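The **Zonari register** is a handwritten record of families who left the valley of Zonari and settled in and near Lultthorpe after the war. It lists 2237 people in 282 households and is the main source for the history of the settlement. The original is kept at the Sorkden archive, and a typed copy is held by the Lultthorpe public library.

## Contents

Each household has one page. The page gives the names of the parents, the wife's maiden name, the village of birth, the month of departure and the port of entry. Later lines, often in a different ink, record schooling, trades, marriages and moves within the state. Births after arrival are marked with a small cross in the left margin. Deaths are entered on the back of the page, which caused them to be missed in the first typed copy.

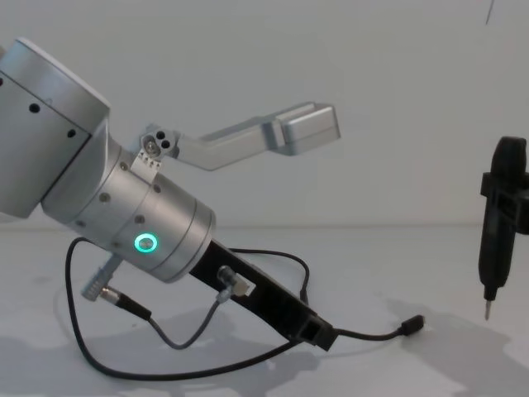 Spelling is uneven. Family names were written by ear at the port and then corrected, or not, by the person filling in the page. The name Adugna appears in five forms, and two of them stand on the same page. The archive's index uses the form found in the oldest entry and lists the others beneath it.

## History

The register was begun in the sponsor's office in Lultthorpe, where new arrivals came to collect work papers. Most of the early entries were made in July, when the largest group came in. The men went mainly to the brickworks and the rail yard, and many of the women took sewing work at home. Several children in the early pages later earned degrees in engineering, pharmacy or law, and these are noted with the name of the college but usually without a year.

Entries continued for 66 years - the last is a change of address. The office had closed long before that, and the book was kept in private homes for most of the time. It passed to Sorkden with a box of letters, ship tickets and school certificates.
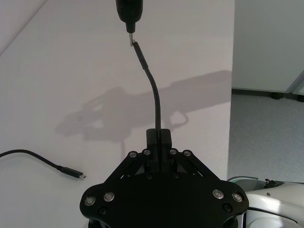 One descendant has objected that the register leaves out families who had no sponsor and came by way of relatives already in Lultthorpe, her own grandparents among them. The archive accepts this and has opened a supplement, which so far holds 75 names taken from parish books and naturalization papers.

## Use and reliability

Birthplaces and maiden names agree well with parish records. Dates of departure are less dependable, as many were written down from memory years later. Trades are recorded only for men in the first third of the book.
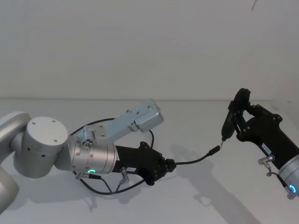

*Two robot arms over a white tabletop.*

The typed copy follows the page order of the original and includes the margin marks. It has no entries for the supplement, which can be read at Sorkden on request.

## See also

- Adugna family
- Lultthorpe brickworks
- Sorkden archive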